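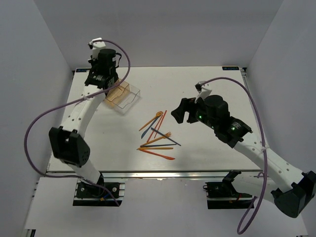

Orange, blue and red plastic cutlery on a white tabletop, with two divider compartments behind.

Letirach cafeterias to sort cutlery by color

Jun 14, 2025

Dhillon, the catering firm that runs the Letirach lunch halls, wants diners to stop throwing their used cutlery into one bin. Starting next term, knives, forks and spoons in orange, blue and red will go into separate plastic compartments by color, and the firm says this will cut losses.

How it will do that is less clear. Dhillon says 2000 pieces have gone missing since January, but it hasn't said how many it bought in the first place, or whether the missing ones were thrown out, taken home or cracked in the wash.

"People will do it if it's easy," said Svend Kragh, who manages the halls for the firm. Asked what happens at noon, when 126 people leave their tables within a few minutes of each other, he said staff would "keep an eye on it."

The colors don't stand for anything, either. A red knife and a blue knife do the same job, and a diner who picks up one of each will have to split them again at the tray return. Sorting by type - all the forks together, say - was looked at and dropped. Kragh would not say why.

Cyril Whiteley, a regular at the Clillton hall, tried the system during a 25-minute test and was not won over. "I put mine where there was room," he said.

Dhillon has not given a price for the compartments. The Clillton hall gets them first, and the other 2 halls follow if the numbers improve.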